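Inside the box: an afternoon with Ankica Lazarević at Onero

Ankica Lazarević learned about computers by taking her uncle's one apart while he was out. "I was twelve, and I had it back together before he came home," she says. "There was one screw left over. I kept it in a matchbox for years, because I thought one day the machine would stop and he would ask for it."

It never did stop, at least not for want of a screw, and she has been opening cases ever since. For the past five years she has run the desktop bench at Onero, the repair workshop above the old seed merchant's in Rultcombe, where unwanted office computers are stripped, cleaned, checked and put back to work. Some go out whole to families and clubs in the town. Others are broken down for parts, and those parts keep the first lot going. It's a lovely arrangement, and I have wanted to write about it since I first climbed the stairs with a dead PC under my arm and came down again with a working one.

I begin by asking what she looks at when the side panel comes off. I had expected her to say the processor, or the make of the board. She goes straight to the cables.

"Always the cables! They tell you who has been in there before you. If the power leads are still folded the way the factory folded them, then probably you are the first. If they are everywhere, like spaghetti, somebody was looking for something. And I want to know what." 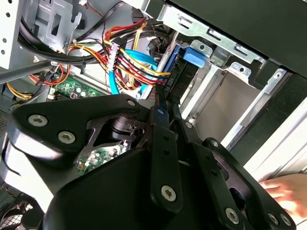
Power leads and a blue data cable inside the tower.

The colours are a help to beginners, she tells me. On a standard supply of this age the yellow wires carry twelve volts, the red carry five, the orange carry 3.3 and the black are ground. Once you know that, the whole tangle starts to make sense, and I can report that it really does: I had been looking at the insides of computers for half my life without ever noticing that the colours meant anything.

"People think it is decoration," she says, delighted. "No, it's a map. You can follow it with your finger. With the power off, please."

She is firm about the power. The lead comes out of the wall, then the button on the front gets a good long press to drain whatever is left, and only then does anyone reach in. The supply itself stays shut. New helpers are told this on their first evening and again on their second, and Ľubomír Kopecký, who looks after the stores and has heard it more often than anyone, can recite it along with her in the same accent.

After the cables comes the drive. Every machine that arrives has its hard disk taken out before anything else happens to it, and the disk goes into a locked cupboard until it has been wiped. Lazarević won't bend on that, even for donors who swear there is nothing on it. "Everybody says there is nothing on it. Then there is a wedding."

She has a soft spot for cases where the maker gave some thought to the person who would come along later with a screwdriver, or, better still, without one. Plastic carriers that hold a disk and slide or clip into place are a favourite – often they are made in a bright colour, so you know which bits you are meant to touch.

"When I see blue plastic, I am happy already," she says. "Blue says: hello, pull me. You don't need to hunt for four tiny screws in the dark. Whoever designed this was a kind person, or had a kind person shouting at them."

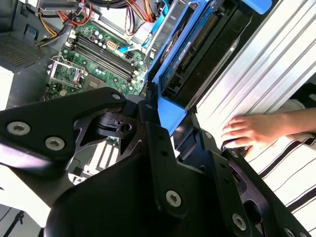 Four memory slots side by side, and a hard disk in its blue carrier.

Memory is the part she likes to teach first. It can be taken out and put back with nothing but two thumbs, it makes a satisfying click, and it's behind a surprising number of the faults that come through the door. A computer that beeps at you and shows a blank screen may need nothing more than its memory lifted, the contacts cleaned and the sticks pushed home again.

"I had a man from the bowls club, he was ready to throw his computer in the river," she says. "I took out the memory, I cleaned it, I put it back. It took me less time than his tea. He asked what he owed me and I told him, next time bring biscuits. He brought so many biscuits."

I ask whether people are ever nervous about touching the boards. Most of them are, she says, and she doesn't mind that at all. A bit of nerves keeps your hands slow. What she tries to get rid of is the idea that everything in there is sealed up and private, something only an expert could understand. She would like every child in Rultcombe to have seen the inside of one by the time they leave school, and she has drawn up a plan for it that covers one whole side of the workshop fridge.

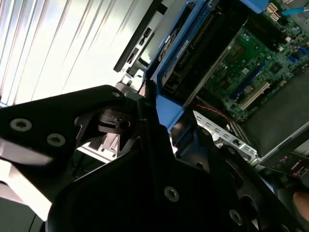

The plan is already partly under way. Last November she and Kamil Zeman, who teaches at the secondary school, started a club they called Koubek, and it meets upstairs once a week in term time. They had hoped for a handful of pupils. Seventeen turned up to the first session and they had to borrow chairs from the café next door. Each group gets a complete desktop and one task, which is to take it down to the bare case and build it up again. Zeman keeps the time, though he insists it isn't a race.

"Of course it's a race," says Lazarević. "But if you break a clip you have to sing."

Zeman, when I catch him on the stairs, doesn't deny it. "I've sung," he says. "I was a bit rough with a latch. They chose the song." He thinks the best thing about the club is how quickly the quiet ones start explaining things to the others. "You get a child who hasn't said a word for three weeks, and suddenly they're telling everyone which way round the connector goes."

The motherboard is where I wanted to spend most of our time, and Lazarević needed no persuading. She talks about boards the way some people talk about street maps, with the busy end and the quiet end, the main roads and the odd little corners where you never find out what anything does.

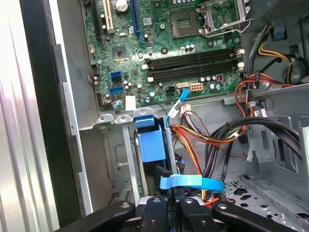 What makes a good teaching board, in her view, is a bit of variety. The newest ones are almost too tidy for the purpose, with half the interesting things tucked under covers, while the very old ones look like nothing her pupils have at home. She likes the ones in between, such as a green board with a blue PCI Express slot and a white PCI slot on it, so that you can point to two generations of the same idea without moving your elbow. It helps too when the processor socket is empty and its silver frame is up, as children who have only ever heard the word "processor" can see the square where one sits.

She is strict about that socket, all the same. The contacts are very fine, and a dropped screwdriver can finish a board in a moment. Fingers stay out, and a processor goes in level, lowered under its own weight. "You don't push. If you want to push, something is wrong, go and have a drink of water."

Onero has sent out almost 70 working machines this year, and the waiting list is still long. Otakar Halás, who handles the requests, says the commonest one by far is for something to do homework on. Each machine costs the household £20, with a keyboard and mouse thrown in, and if that is too much then it costs nothing and the matter isn't mentioned again.

What would she like more of? Space, she says straight away. Then small screwdrivers, which vanish. Then older desktops, even dead ones, even filthy ones, even ones that have lived in a shed. She can nearly always find something inside worth keeping: a fan, a cable, a good set of screws.

I ask if she ever told her uncle about the one in the matchbox. She did, at his seventieth birthday lunch, and he told her he had known all along. "He said the computer rattled less afterwards."

Desktops can be left with Ľubomír Kopecký at the Onero side door, the one with the ramp. Please bring the power lead if you still have it, and keep any loose screws in a bag taped to the case.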